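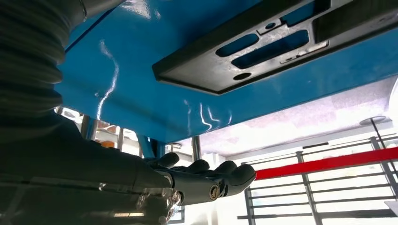

Clasovix bans 2,000 accounts in Skolmont cheating sweep

The studio behind the online shooter Skolmont has banned 2,000 accounts for using aim assistance and wall-viewing software, the largest single round of bans since the game left early access.

Clasovix posted the number on its support page in August along with a short note about how the accounts were picked out. The studio said it had been logging suspicious matches for 58 days before acting, so that sellers of the software would have a harder time working out which change in the game gave their customers away.

Most of the banned accounts were active on the ranked ladder. Clasovix said 29 of them had finished the last season in the top 200, and those places have been removed from the final table. Players who finished below them will move up and get any season rewards they missed. The rewards should show up in the in-game mailbox after the next patch.

The bans are permanent and apply to the account and to the computer it was used on. Skins and other items bought on a banned account are lost. Items that were traded to other players before the ban will stay where they are.

Anyone who thinks they were banned by mistake can file one appeal through the support page. Clasovix said a staff member reads each appeal and that replies may take longer than usual this month.

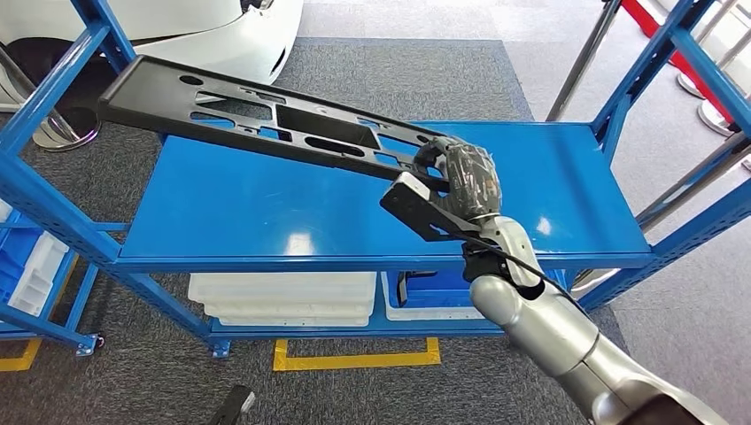
Matches on Limwood and Mercado

The studio also gave some detail on where the cheating was worst. Limwood, the forest map, had the most reports, with long sight lines that made aim software pay off. Mercado, the small market map, came second. Players there had complained for months about opponents who fired through stalls before anyone came into view.

Starting with the next patch, the server will stop sending the position of an enemy who is well out of sight on Mercado. Clasovix said this should leave wall-viewing software with less to show. The change will come to Limwood later if it does not cause enemies to pop in late for players on slow connections.

Ranked play will be closed for two hours while the patch goes in. Casual modes will stay open.

Search news, guides, patch notes Go

Comments (4)

tinroof_88
Good. Lost nine ranked games in a row on Limwood last season and at least half of them felt off. Do we get the rating points back or just the rewards?

mapleshot
@tinroof_88 the support page only mentions rewards and table places. Nothing on points.

Ovenmitt
58 days is a long time to let people keep cheating while you take notes. I get the reason but I quit ranked in the middle of that

kestrel_lane
Hope the Mercado thing doesn't mess up the corner by the fountain, it's already bad on my connection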